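Cidedden Technical College
Module 400: Teaching by Demonstration
Handout 2: Recording a pick from the tray

Purpose of this handout

Students will record demonstrations in the Byun simulator before they are given time on the arm in the workshop. The same hand controller is used in both. Please read Handout 1 on joint limits before the session.

1. Two ways of showing a task

In hand guiding, the teacher holds the arm itself and leads it through the movement. In remote control, the teacher moves a separate controller and the arm follows. Hand guiding is easy to learn, but it requires a real arm within reach. All work in the simulator is therefore done by remote control.

2. The approach

Bring the gripper over the tray at a safe height, turn it until the fingers point straight down, and only then lower it. The items in the tray are packed together and the fingers hide part of them during the last stage of the descent. Students should choose the item to be gripped while the view is still clear. The forearm must also be kept well above the cardboard box, as the arm reaches over it to arrive at the tray.
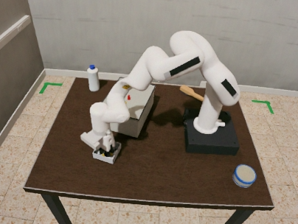

3. The grip and the lift

Close the fingers slowly and pause before lifting. Lift straight up until the gripper is clear of the tray, then move sideways. A demonstration in which the box is touched is to be marked as failed and kept. Failed recordings are used in Week 2 and must not be deleted.

4. Saving the work

Each recording is saved under the student's number followed by the task code, 3018. Long waits at the start should be trimmed. Pauses within the movement are to be left as they are.

Reading: Cakardale Workshop Notes, chapter on remote control. Copies are held at the module desk.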